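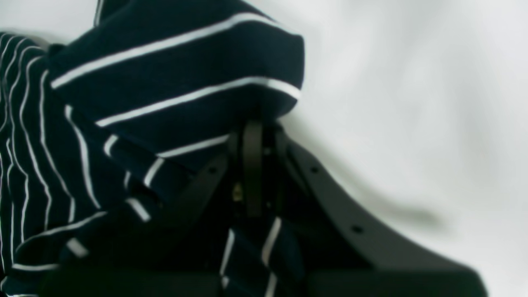

Why do heads of state-owned firms so often fall only after they have changed jobs?
The charitable theory is that a new boss opens the old books. My own view is that a move cuts a person off from the people who were covering for him, and the books had been readable all along.

Speaker notes, second half. Keep to 6 minutes before questions.

Start with Sallum. State power utility, one chairman for most of its life as a listed company. Profits every year. Slow down here: profits in a protected market tell you very little about how a company is run. Hellemik made money too, and half the room will remember what its audit looked like.

The Grilstead contracts. The inspectors' summary lists 118 awards without a second bidder. Read the number out, then leave it alone. People will want to hear that all of them were crooked. We don't know that. Some were probably just lazy, and the summary doesn't separate them.

Thu Châu's paper -- give her credit by name -- went through 3066 board minutes from state firms and found up to 698 where a related party was in the room for the vote. "Up to" matters. She had to guess at family ties from surnames and home addresses, and she says so in her notes. The newspapers left that bit out.

Now the part I expect pushback on. The official line is that the campaign is working, and the proof offered is the number of people charged. I don't buy it. A count of arrests tells you how busy the inspectors are. It can't tell you whether the next chairman at Sallum is signing the same kind of contract, and so far the bidding rules there haven't changed by a word.

Huệ Phí will say that fear alone changes behavior. Maybe. Ask her where she would look for it. If managers are scared, I'd expect slower approvals, and Chisholm's procurement data shows them getting faster.

Skip the Hellemik timeline if we're running late. It's in the handout.

Last point: who picks the inspectors? Same office that picks the chairmen. Say it once, then take questions -- Saturday's crowd went straight for the surname method, so have Thu Châu's appendix open.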